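Lurnard bench cell: monthly inspection checklist, with comments

Sheet 11. Arm, tool and table only. The Multix controller cabinet has its own sheet.

Mark each item OK, WATCH or FAIL. Ticks without a comment will be treated as not done. I have read too many sheets where every box was ticked in the same pen at the same slant.

1. Emergency stop
Press, confirm the drives drop, release, confirm the arm does not move on its own.
Result: OK
Comment: Button action is stiff. Lillano say this is normal for the type. Perhaps it is. Check again in December.

2. Floor marking
Yellow-and-black tape down and unbroken.
Result: WATCH
Comment: Tape only tells people where the edge is. It doesn't stop anyone, and the risk assessment should not list it as a guard. I have asked for that line to be changed before.

3. Wrist flange and tool rod
Check the flange bolts with the torque wrench. Check the rod for side play by hand, power off.
Result: OK
Comment: No play today. The supplier's claim that the rod "cannot work loose" stays unproven as far as I'm concerned. Keep checking it.

4. Board fixing
Board flat on the perforated table, near-edge screws tight, no rocking when pressed at the corners.
Result: OK
Comment: Screws took a small nip each. The maple has a knot towards the near side, right of the middle. Don't use it as a reference point, boards get swapped.

5. Approach to the blocks
Set out the eight shape blocks. Jog the arm at slow speed until the rod is beside the green star, then stop and look at the clearance from two sides.
Result: WATCH
Comment: The gap at the tip is very small. The screen gives a height of 258, but I don't accept a screen figure for clearance. Use a feeler gauge and write down what it says.
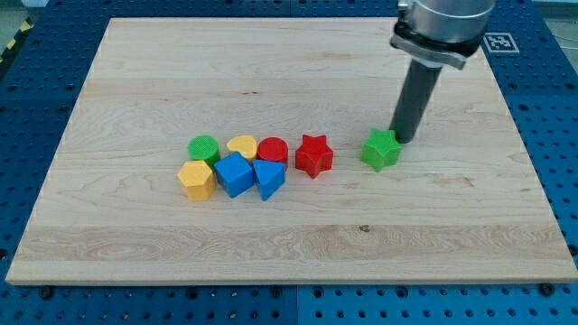 6. Marker on the table
Square black-and-white marker behind the board: clean, flat, corners stuck down.
Result: OK
Comment: Wiped with a dry cloth. The Figueiredo manual says recalibration is "rarely needed". Rarely is not an interval. We do it every 200 hours.

7. Cables
Follow every cable by hand from end to end. Look for rubbing, tight bends and anything lying where feet go.
Result: WATCH
Comment: Thin dark cable on the floor needs a cover. A cable tie will not do.

8. Run hours
Counter reading: 805
Comment: Last month's figure was left blank, so I can't say how many hours this inspection covers. Fill it in.

Cell released for slow-speed use only until items 5 and 7 are closed.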